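Search this site Enter keywords Search

Kitchen and Room Planning, Unit 3: Work Surfaces

In last lecture we spoke about the storage. Now we continue with the surface where the work is done. Many students begin from the color and the material, and I ask you to begin from the person who will stand there. Measure the height of the bent elbow first. The surface for cutting should be a little lower than this, and the surface for kneading dough lower again.

The second question is the length. In the Pemby apartment, which you have in your reader on page 11, the counter is long, but the sink divides it in two short pieces. The family had much surface and no good place to work. Please compare it with the plan of the Zerkis house. 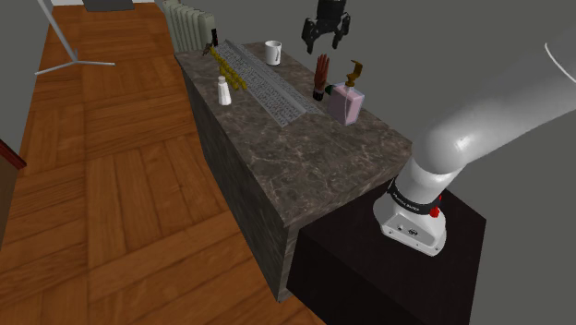 The third question is the path of walking. A person must be able to pass behind another person who is working, also when a drawer is open. Draw the open drawers and doors on your plan with a dashed line. In the plans I received for the exercise 7, almost all doors were drawn closed, and two of them would hit each other.

For Monday: draw the counter of your own home in scale, with the elbow height written on the side. Write also what stands on it every day. If you have no kitchen, use the Tamach plan from the reader.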